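Two hands, two opinions, mostly mine

I have spent most of January's evenings comparing grippers without owning a new one, which my bank account prefers. Everything has been done in simulation, on a kitchen counter that doesn't exist, with food I can't eat. I went in doubtful about the whole exercise and I have come out doubtful about slightly different things.

The question was simple enough. Drutari sells a multi-fingered hand that everybody on the forums seems to want, and the sales page makes it sound as if a plain gripper is something you put up with until you can afford better. The Brakcombe gripper is the plain sort. It opens, it closes, and the manual is short enough to read over lunch. I wanted to know if the fingers earn their keep on ordinary kitchen objects, so I loaded both models into Ninh, which is the simulator I already had working, and put one on each arm.

First complaint. Setting up the Brakcombe took me one evening. Setting up the hand took 8. Some of that is my own fault (I had a thumb joint flipped and spent a long Sunday blaming the physics), but a good part of it is the model files. The joint limits in the files don't match the ones in the documentation, and if you let the simulator pick its own damping values the fingers tremble as though they've had bad news. None of this turns up in the demo videos.

I settled on 134 attempts for each, on the same mix of small and awkward things, and I counted a success as picked up, moved and put down without dropping it or shoving everything else out of the way. The gripper managed more of them. I'm not going to print a percentage, as I don't trust my contact settings enough to hang a number on them, and I wish other people were as shy about theirs.

Where the hand lost out was reach. To get at something small inside a bowl you want a narrow thing coming down from above, and a palm with a full set of fingers is a wide object however neatly you fold it. It kept meeting the rim before it met the food. I tried 3 different approach angles and the best of them was merely less bad. The gripper just points at what it wants and goes in.

Where the hand did better was anything round lying loose on a flat surface. Fruit wants to roll, and two flat tips will happily squirt a lemon sideways if you're a little off centre. The fingers forgive that. I'll grant Drutari that much without grumbling. I would like to see the same result with a real lemon before I believed it, though, because simulated friction is whatever you typed in last, and I typed in several things.

The cucumber was a draw. Both of them can hold one. Neither of them held it in a way I'd want near a knife.

Then there's the controller. Ninh lets you run both arms from the same loop, and I assumed I'd get some clever two-handed behaviour out of it. What I mostly got was one arm parked while the other worked, because every time I let them share the middle of the counter I had to slow them down so much that taking turns was quicker. I've seen this sold as coordination. It's a queue.

I posted an early version of these notes on the Sarnunby board and was told, fairly firmly, that I should be training a policy and not writing grasps by hand. Maybe so. I did start one. After 2000 episodes it had learned to nudge things very gently towards the edge of the counter, and I switched it off. I may go back to it with a better reward, or I may not.

So for now the gripper stays on the right arm, the hand stays on the left, and I'm not buying either. If I had to spend money this week I'd spend it on a decent wrist camera, since half of the misses I looked at were wrong before the fingers had even started to close. The next job is checking the damping values again, and after that a run with the bowl moved closer to the hand, to see how much of the rim trouble was down to where I'd put it.

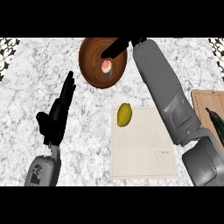
Gripper over the bowl, hand held open on the left. Rendered in Ninh.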